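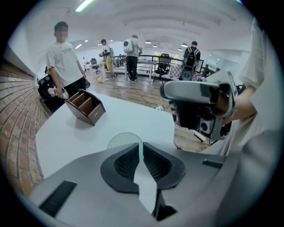
Gradov room: desks and storage, July

The white desk by the curved brick wall is in use and has its organiser, the brown one with three tan compartments. Plarkura's plan promised that slanted partitions would keep paperwork off the desktops. I have my doubts. Three slots is not much storage for a shared desk, and the label on the front is too small to read from a chair.

Spending stands at 900 of the agreed grant. Imumitz has delivered 29 organisers and still owes us 2 -- the same answer we had last month.

The black office chairs stay for now. Kordestani wants them replaced, but I have seen no case for it and would not release the money yet.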